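Breakfast club starts again in September

After the summer break, the breakfast club at the Lonbridge community house will open its doors again in September. For those who moved here recently: we meet in the ground floor hall from 7:30 in the morning, we eat together, and then everybody goes to work or to school. It costs 3 euros for adults and children eat for free.

Last year we had 22 regular guests, and on the morning before the spring holidays we were 64, which was a little too much for our chairs. Birgit Kasten has now found folding benches from the old school in Cernska, so this problem should be solved. They are heavy. If you have a strong back and a free half hour, please write to her.
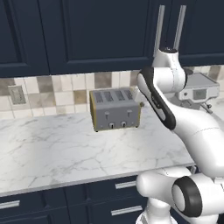
The bread will come from Le Goff again, the same as before, but the order must be given two days earlier than last year. For this reason we ask you to put your name on the list by the door, also when you are coming only one time. Hugo Delorme keeps the list and he will call you if he cannot read your handwriting.

Several people asked for something warm to eat in the winter months. We discussed it in June and decided to try porridge from November, with apples as long as we have them. Clotilde Huet offered her plum jam, and we accepted very quickly.

The collection for the new tea urn has reached 310 euros. Many thanks to all who gave, and also to the family who gave and did not want to be named. We still need a small amount for the delivery.

Please bring your own cup if you can. The cups that were left in the hall before the summer are in a box beside the coat rack.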